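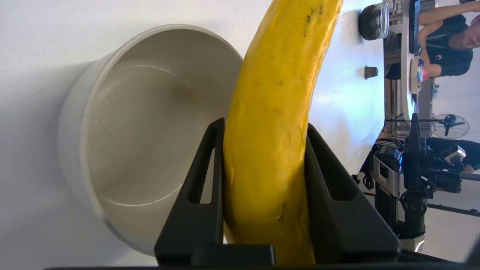

Outdoor film nights at Fontes Park start again in June, and entry is by free ticket booked through the Wandisero site. Food stalls close when the film begins, so bring your own snacks. A banana does well, even one with a few brown speckles on the peel like this one, and it makes no noise in the quiet parts.

How to book

1. Open the Wandisero events page and choose Fontes Park. Tickets for each film go up 28 days before the showing.

2. Pick lawn or bench seating. Bench places go first.

3. Enter the names of everyone in your group, up to seven people. Children need a ticket too.

4. Save the ticket to your phone or print it. There is no signal by the east gate - a printed copy is safer.

On the night

Gates open at 7 pm. Use the Jenus Road entrance if you have a pushchair or wheelchair, as the path there is flat. Low chairs are fine on the lawn, but keep them behind the white rope. Unclaimed places are given away 30 minutes before the film starts.

If it rains, check the events page after 4 pm. Tickets for a cancelled film move to the next date.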